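Ticket 2038: Side seal splitting on 18 micron PP bags, line 2
4 min read

Status: closed
Opened by: Pankaj Mittal, Ondton packing hall
Assigned to: Caoimhe Ó Conaill, Roltari technical support
Product: clear PP side-seal bag, flat, no vent holes
Film: Patby homopolymer roll, lot 889

Reported fault
Bags from lot 889 open along the left side seal when filled. The split starts at the bottom corner and runs up the seal. Right side seals hold. The previous lot ran on the same machine with the same settings and gave no complaints. The customer, Govindasamy, has stopped using the bags and is holding the cartons unopened.

Settings as reported
Seal knife temperature is at the value on the job card. Line speed is one step below maximum. Knife was last cleaned at the start of the previous job. Teflon tape on the sealing roller was replaced in June of last year.

First reply (Ó Conaill)
Please do the following before changing any temperature. Changing two things at once will hide the cause.
1. Cut ten bags in a row from the running line and mark left and right on each.
2. Pull each seal by hand, slowly, and note if the film tears next to the seal or if the seal itself peels.
3. Check the treated side of the roll with a dyne pen. Corona treatment on the inside face will weaken a seal.
4. Send the roll label and one full bag from each side of the web.

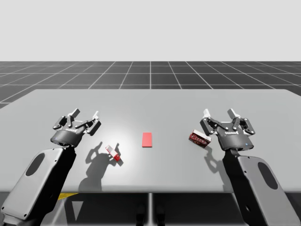

Result of hand pull: all ten left seals peeled. On the right, the film tore next to the seal and the bead stayed whole. Dyne pen shows treatment on the outer face only, as ordered. Roll label matches the order. Gauge checked at five points across the web – no reading outside tolerance.

Second reply (Ó Conaill)
A peel on one side only, with correct treatment and even gauge, points to the knife or the roller and away from the film. Two likely causes: residue on one edge of the knife, or a worn strip in the roller tape. Lock out the machine, let the knife cool, and clean both edges with a brass brush. Do not use steel. Then turn the roller by hand and look for a shiny or flattened band.

Update (Mittal)
Knife had brown residue on the left edge. Removed. Roller tape has a flattened band the full width of the knife, deeper toward the operator side. Replaced with new tape from stores. Ran 750 bags at the old temperature and speed. Pulled samples from the start, middle and end. Film tore next to the seal on both sides in every sample.

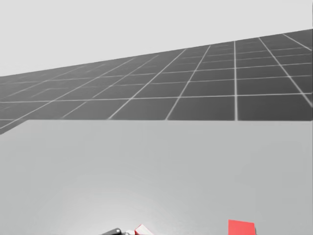

Can the bags already packed from lot 889 be saved by running them through a hand sealer?
A second seal can be placed inside the first, but it makes the bag narrower than the drawing allows, so the cartons should be scrapped and replaced.

Closing notes
Govindasamy agreed to replacement cartons. Old stock returned to Ondton for regrind. Job card for this bag now calls for knife cleaning at every roll change – previously it was every job change. Tape check added to the same card, with a space for initials. Patby informed that the film was not at fault and the claim on lot 889 is withdrawn.

Closed 16 May 2019, C. Ó Conaill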